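Planning talk notes: Zolteo, two arms, one kitchen

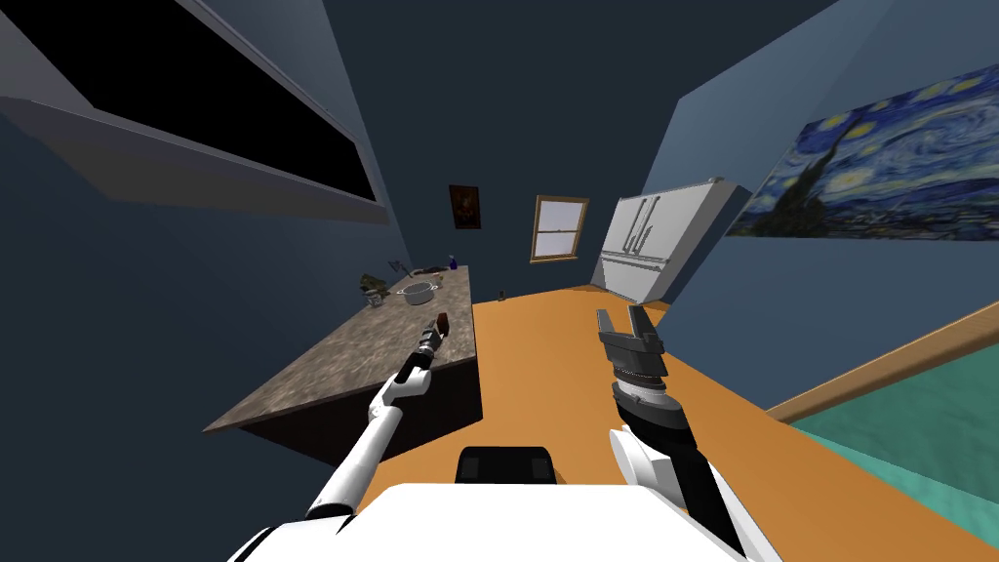

Sim kitchen, both grippers out in front, pot on the island.

- say hi, skip the company bit
- Zolteo = our planner. Najjar does perception, don't mix them up again
- why sim first: we break things on Plirkska for free
- two arms, one base. plan them seperately and they fight over the torso
- old planner nearly 9 seconds per replan. PAUSE here
- fix: cache the arm poses, only recheck whats moved
- small stuff on the counter still hard, bottle esp. Be upfront
- demo if wifi ok, otherwise straight to Drullum slide
- questions, 2 max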